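Prollix Community Help > Film & TV Talk > Festivals and Awards

Can a short that has already been online still be entered for festival awards?

Asked by Renata Szewczyk
2026-07-16

I finished a short film in March, a comedy that takes place over one night in a shared apartment. It runs under ten minutes. A friend talked me into putting it on my public channel and it did better than I expected, 3,174 views before I took it down. Now I want to send it to festivals, including Kikholm, and their form has a box that says "premiere status." I don't know what to put there.

Does having been online disqualify me? And if it does at some festivals, is it worth setting the video to private now and leaving the box blank? I have money for 4 entries at the most, so I don't want to waste one on a place that will throw it out.

Also, the music over the end credits is by a friend's band. I have a text message from him saying it's fine. Is that enough?

3 answers

Ettore Pellegrini
Most helpful

It depends on the festival, and the rules are usually on a separate page from the entry form. Look for the words "eligibility" or "premiere policy."

For shorts there are generally three kinds of rule. Some festivals don't care if the film has been online. Some care only about their own region, so they ask that it hasn't been shown in a theater in that state or country. The strict ones want a first public showing anywhere, and for those an open video link usually counts as a showing, even if you removed it later.

Don't leave the box blank. Write "previously online, public, removed" and give the month. Programmers look titles up, and if they find old comments or a repost after you've been accepted, you can lose the slot and the fee. I had a film pulled from a small program at Botstead over this. I had forgotten that one of my actors still had it on his page — the email came after I had booked the train.

If the rules aren't clear, write to them before you pay. Keep it to a few lines: title, running time, when it went up, when it came down. Save the answer.

On the music, get a signed page. It should name the song, the people who wrote it, the people who recorded it, and say you can use it at festivals and online. If the band has a label, the label has to sign too. A text message may be fine between friends, but a festival that asks for clearance will want a document.

Sylvain Caron

just submit it. everyone puts their stuff online now. I sent mine to 69 festivals over two years and one of them asked
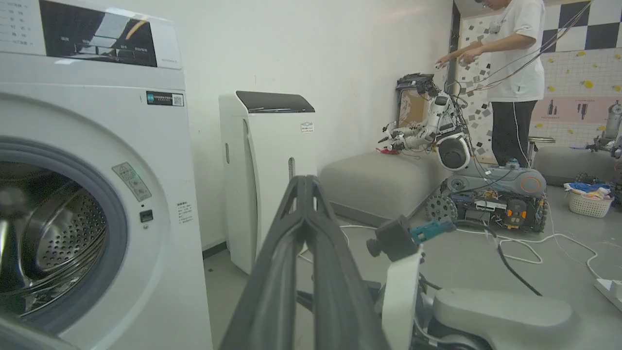 Washer and air purifier

Aniela Piątek

I agree with Ettore about the box. One thing to add: check whether the award you want has its own rules apart from the festival's. At Pawlak the audience award was open to everything in the program, but the jury prize for shorts was only for premieres. I got in and then found out I wasn't in the running for the prize I had entered for.

Also look at the completion date rule. A lot of places only take films finished in the last year or two, and they go by the date on your form, so use the same date everywhere.

Comments on this answer (2)

Renata Szewczyk: Thank you both. I wrote to Kikholm and asked. I'll hold off paying until I hear from them.

Hashini Karunaratne: Following this, I have the same question about a student film that was on a school website with a password.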